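About Galanis

We sell and repair shelves, tables and the other things people lean on.
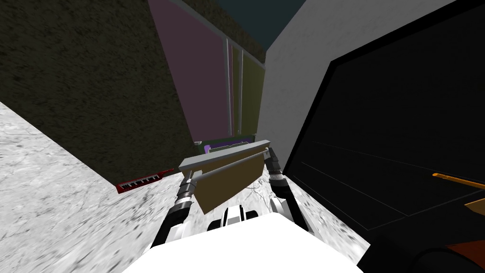 The company began in a former tire shop on the east side of Mimero, with one drill press and a lease that none of us had read all the way through. The plan was to build dining tables. In the first six months we sold two, one of them to a relative. What people kept bringing in was furniture they already had: a desk with a drawer that would open only in winter, a bookcase that had started to lean in the direction of the television, a bunk bed assembled in some haste on a Christmas Eve. We fixed those, charged too little, and had more work by June than we could fit on the floor.

So we became a repair shop that also builds things. We now have 19 people, two buildings and a proper sign. The sign says Galanis Furniture & Repair, although the ampersand fell down in a storm and had to be put back by us, which was at least in our line of work.

What we do

Most of our week is repair. We reglue chairs, replace hinges and runners, flatten tabletops that have taken on a curve, and find parts for flat-pack furniture whose maker has moved on to other interests. Our hardware room holds nearly 2,000 kinds of screw, bolt, cam and peg. If you have a strange little fitting in a sandwich bag and no idea what it came from, bring the bag. We like the bag.

We also build our own shelving, called Brillow. It comes in three depths and any width up to 40 inches, and it is plain. A customer once told us it looked like shelving, and we have used that in our brochure ever since. Brillow shelves can be taken apart and moved, and the parts from our first year still fit the parts we make now. This was partly foresight and partly that we never bought a second set of templates.

Schools and libraries get the same shelves at a lower price. Call before you order, as the order form on this site has its own views about tax.

What we don't do

We don't do upholstery. We tried it for one spring, and the sofa is still in the break room if you would like to see why. For fabric and cushions we send people to Fadulex, two doors down, and they send us anything with a broken leg. Nothing has ever been signed about this.

We also don't do antiques of real value. If your piece might be worth more than our van, please take it to a specialist. We will help you carry it back to your car and wish it well.

How we work

Bring the piece in, or send us photos and rough measurements. We'll look it over and give you a price before anyone picks up a tool. When a repair would cost more than the thing is worth we say so, and then about half of you ask us to do it anyway — it was your grandmother's table, or you are just stubborn. Both are fine with us.

Small repairs take a week or so. Larger ones take longer, and the ones we describe as quick tend to take longest. Every repair is covered for 29 months. The number was a typing error on our first price list, and by the time we noticed, people had started to count on it.

Visit us

The shop is open on weekdays from eight to five, and on Saturday until noon. Parking is behind the building, past the dumpster. Ring the bell at the loading door if you have something heavy, and ring it twice if the saw is running.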